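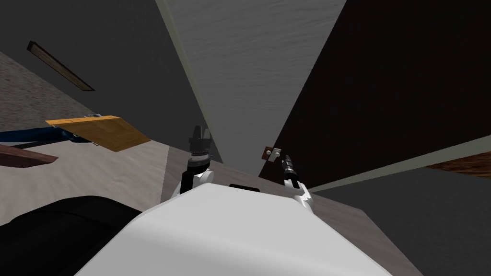 Session 2: Holiday Traditions with Toddlers

Parent class, Prarnby. Notes by Settimio Rinaldi.

Children under three don't follow a calendar. Pick one or two small things and repeat them each year.
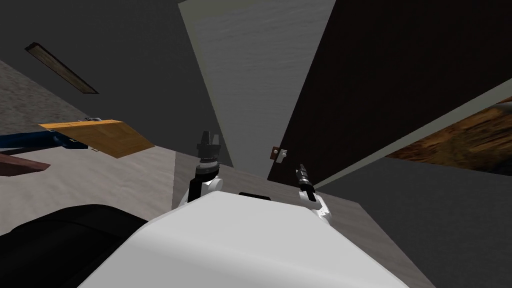
Gifts

Put out one gift at a time. Let the child stop when they want to. 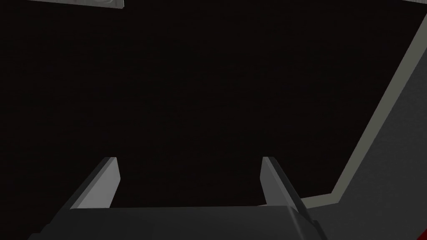
For next time

Write down one tradition from your own childhood. Bring it on Sunday. 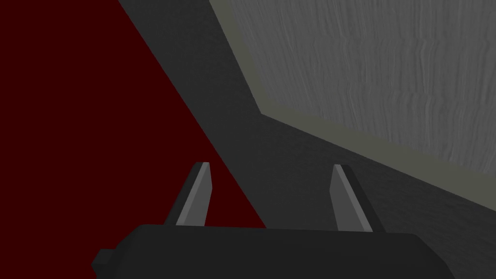

Prarnby, July

Room opens at 9:30. Bring a snack.

Last updated: July

48 shares | 2 comments

Thaddäus Riedl: Do grandparents need to sign up too?

Settimio Rinaldi: No, just come along.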